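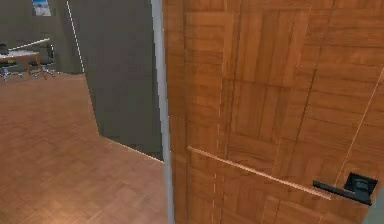
Retire the Annual Access Review

Most firms still check user permissions once a year. A manager gets a spreadsheet, scrolls through 679 rows and approves all of them before lunch. The auditor gets a signed file. Access stays as it was.

I ran these reviews at Wesholm, a mid-sized logistics firm, for several years. In the last one, 43 accounts belonged to people who had left or changed teams. Managers had approved 30 of them. The managers were not careless. They were asked to judge role names such as AKL_FIN_RW2, which meant something only to the person who set up the Akolgo ledger.

Permissions should expire by default. A grant to a production system should carry an end date, up to 19 weeks out, and lapse unless the user asks to keep it.
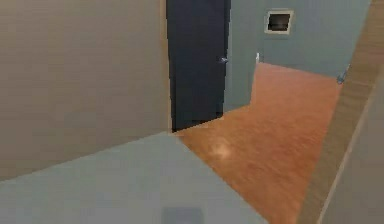

The usual objection is that work will stop when a grant lapses at the wrong moment. It will, now and then. Wesholm moved its Vakum storage cluster to expiring grants in June, and the help desk saw more tickets for the first two cycles. Most were closed with a one-click renewal. The rest came from users who could not say what they needed the access for, and those grants were left to lapse.

Service accounts are harder. They do not read warning emails, and an expired key can halt a billing run at 2 a.m. I would give them a named owner, a longer term and an alert that goes to the on-call queue. Plevstead, the hosting firm we used, refused to support this for its backup agents, and we kept those on a manual list. I still think that list is the weakest part of the setup.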